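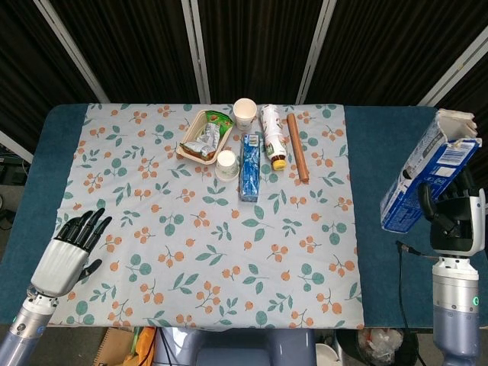

What went wrong with the table-clearing task

Our project was to get Jalon, our two-armed robot, to clear a table by itself: pick up each thing, move it off the tablecloth, put it down, go back for the next. We had most of the autumn term for it and we loved nearly all of it. This part of the report covers the fault that stopped us in October, which taught us more than the weeks when everything ran smoothly.

The first sign was a dropped carton. Jalon closed its right hand, lifted, swung out to the side, and then the fingers simply opened in mid-air. We blamed the grip planner (we always blamed the grip planner!) and turned up the closing force. It happened again on Friday, with the force at 76 per cent, and this time the hand also jerked downwards and hit the table hard enough to set off the stop.

After that we pulled the logs. Our control program, Zarkano, writes a line every time a hand reports its finger positions, and on the bad runs there were gaps in the right hand's reports. The longest lasted 460 milliseconds. Once the messages came back, the hand treated the silence as a restart and went to its starting pose, and the starting pose is open. The left hand had no gaps at all.

So why only the right? We swapped the two control boards, and the fault stayed on the right. We swapped the hands, and it still stayed on the right. That left the cable. It runs from the wrist down over the front edge of the table, and when the arm reaches out far enough it pulls tight at the plug. With the arm held still we could make the messages stop just by bending the cable near the connector. I can't describe how pleased we were to see that line go flat on the screen.

What we changed:

A new cable, with 2 extra clips along the forearm and enough slack for the full reach.

If messages stop, the hand now keeps its last grip and the arm slows to a halt. It can't go to the starting pose until a person presses reset.

Zarkano puts a warning on the screen for any gap, however short.

We then ran 600 lifts with the right hand, using the Riis test script with the reach set to maximum. There were no gaps in the log and no unplanned openings. The hand did miss a few objects, mostly the narrow ones, but those were ordinary planning errors and are covered in the Grika section.

The downward jerk is still not fully explained. We think the arm was correcting for a weight that had suddenly gone, but we didn't record joint torque on that run, so we can't prove it. Torque logging is now switched on for every run.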